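Slot 2, right after the coffee break. Notes to self, 3 July 2019.

Say hi, then play the loop before I explain anything! Just let it run, maybe twice round, and watch who starts nodding.

OK so, Mindgate. It's a noise gate app for your phone, and I've been using it on vocals at home in Jodville since December (mention the barking dog take, people like the barking dog take). You plug in, set a threshold, and the room hum drops away between phrases. Lovely.

Then the setup bit. I run it at 60 percent on the depth knob, never the full whack, and I put the Hendness reverb after it. If you swap the order, the tails get chopped and it sounds awful – play clip B here and pull a face.

Latency question will come up. Tell them to drop the buffer and wear wired headphones.

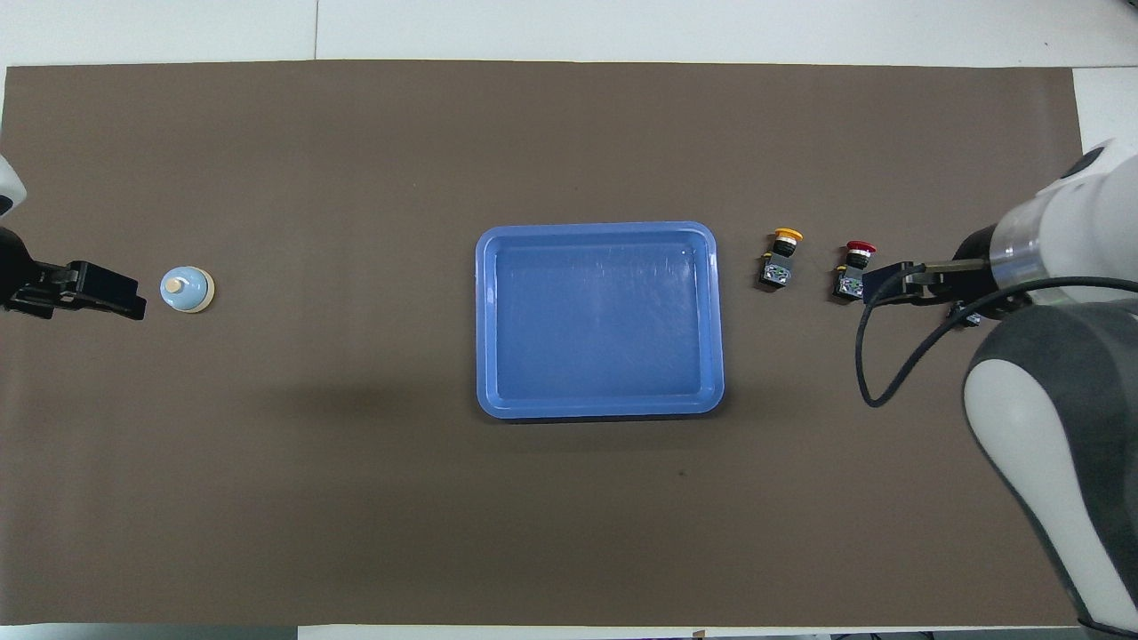 2 min read

Next, live use. I did the Dow Street show with just the phone and one cable, and I was terrified the whole set, but it held up fine (airplane mode, people, please). Presets live in the side menu, and I name mine after songs so I can find them in the dark.

Finish with the full mix, then questions. Leave the phone plugged in for anyone who wants a go.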